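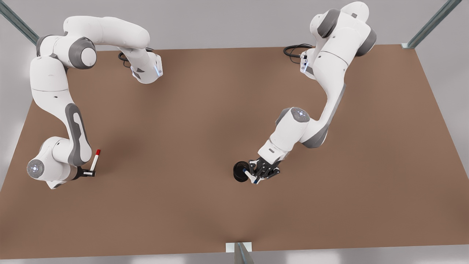
Rendering: white robot arms over a brown tabletop.

FOR IMMEDIATE RELEASE

Skindden Publishes Its First Year of Handbag Take-Back Numbers, and Doubts a Few of Them

CLODITZ – Skindden, the handbag repair and resale shop, today released the full results of Ogola, the take-back program it opened last May. Customers handed in 2,614 used bags over the year. The company is not calling this a success yet and would prefer that other people hold off too.

Ogola works like most programs of its kind. A customer brings in a bag, gets store credit, and the bag is repaired, sold as is, or taken apart for hardware and lining. Skindden joined a crowded field when it started. Plenty of brands now put a bin by the door and a leaf on the label, and very few say what happens to the bags afterward.

Skindden does not think a bag in a bin has been saved from anything. Some of the bags it took in were in such good shape that their owners could have kept carrying them for years. A store credit may have been the only reason they were given up. If that credit then paid for another bag, it is hard to see who came out ahead apart from the shop.

The company also has doubts about the word "recycled" as it is used across the trade. Coated fabrics are glued in layers, and the layers rarely come apart cleanly. Tavon, the workshop that strips bags for Ogola, recovers buckles, zippers and rings without much trouble. The rest of the material is another story, and Skindden has stopped using "fully recycled" on its tags until someone can show it what that means for a glued bag.

Carbon savings are left out of the report. Skindden looked at 3 online calculators and got answers too far apart to print. Each one assumed that every secondhand sale replaces a new one, and the shop's own experience at the counter does not support that.

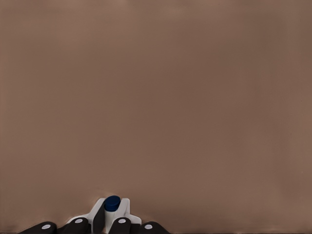 What Changes This Year

Store credit for bags in good working order will be cut, and repair prices for the same bags will come down. A customer who only needs a strap restitched will be told so before any credit is offered.

Bags sold through Ogola will carry a tag listing the repairs made, including parts that came from other bags. Repairs will be covered for 2 years. Linings are excluded, as they wear out no matter who sews them.

Skindden will keep the program running for 5 years before it makes any claim about what Ogola does for waste. It will post the intake numbers each May, good or bad.

About Skindden

Skindden repairs and resells handbags and small leather goods from its shop in Cloditz. The Ogola report is free to read at the counter or by mail on request.

Press questions: Skindden press desk, Cloditz. The desk closes at 4 p.m.

###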